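3.2 Tasting sessions and the break between flights

Our two partner breweries, Flondow and Vuko, were kind enough to set aside beer from the same September batches for us, and we are grateful to both, for it let us compare kveik and standard ale yeast in what was otherwise the same pale ale. Every batch was mashed at the same temperature, hopped from the same lot of Chareonsuk pellets, and bottled by hand. We had hoped to keg half of it as well, but the Trudthorpe site had only one working cold room at the time, and we did not want to mix the two kinds of packaging in one data set.

Tasters were recruited through homebrew clubs near the Trudthorpe site. We ended up with 38 people who came to every session, and a good many more who came to one or two and whose scores we have left out of the main tables (they are kept in the appendix for anyone curious). Each person tasted 7 beers per session, served in plain glasses with a pour of roughly 85 milliliters, with plain crackers and water in between. Seating and tables are discussed again in Section 5 (see Figure 4).

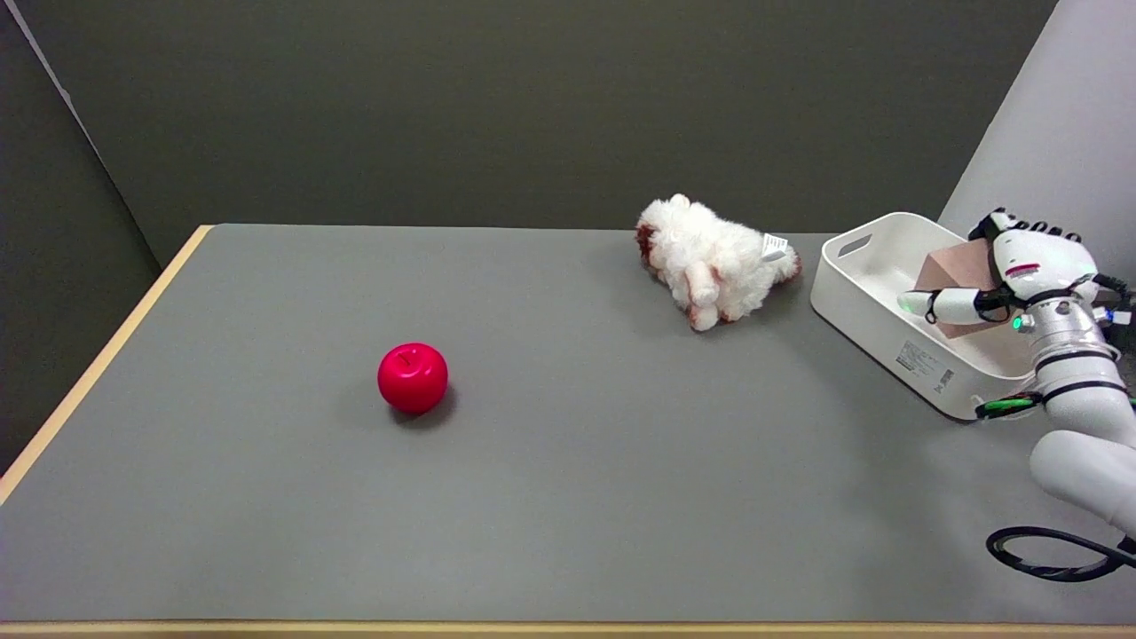

Figure 4. Table with a gray top and light wooden edging, against a dark back wall.

We gave a good deal of thought to the length of the break between flights. In our pilot work, tasters told us that a short pause left them feeling rushed, and their bitterness scores drifted upward toward the end of the evening. We settled on 300 seconds, long enough to stretch one's legs and chat a little, though we did ask people to keep their opinions of the beer to themselves until all the sheets were in. Most managed this very well!

Score sheets used a nine-point scale for aroma, bitterness, body, and overall liking, with a few blank lines at the bottom for comments. We read every comment and grouped them by theme before looking at which yeast each beer had been made with. The fruit notes that came out of that grouping are taken up in Section 4.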